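Plaron Sim Pack review: pretty surfaces, thin manual

By Daryna Tymoshchuk

Plaron's pitch for its manipulation sim pack is that you can tune a grasp on a laptop and carry the settings straight over to your arm. I have heard that one before. The license runs 46 dollars a month per seat, and I paid for 4 months out of my own budget before writing any of this.

Installation took 23 minutes, most of it spent fetching parts I never used. The Jirkus plug-in loaded on the first try. The Ding one wanted an older version of the physics engine and crashed until I gave it one, a step missing from the manual. Support answered my email in March with a link to the same manual.

Once it runs, the wrist view is the best part. It's clean and quick, and approach angles are easy to judge when there's no clutter in the way. But everything is flat color under even light. My shop doesn't look like that, and I doubt yours does. There is a menu for adding textures and noise, with 13 presets, and I couldn't tell several of them apart.

Contact is where I stopped believing the sales page. Long parts picked up near one end stayed level in the fingers when they should have sagged or twisted. Raising the part's mass changed very little. You can turn grip friction down until things slip, but then they slip all at once, and I wouldn't trust a force setting that came out of it.

Drilten's package costs more and looks worse – much worse – but its slip behavior is closer to what I get on the bench. If you only need to check reach and clearance, Plaron will do. For anything that depends on how a part sits in the grip, take the trial first and bring your own numbers.

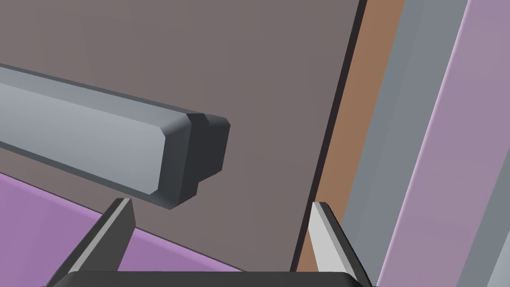

Wrist view in Plaron, fingers open near the end of a gray bar.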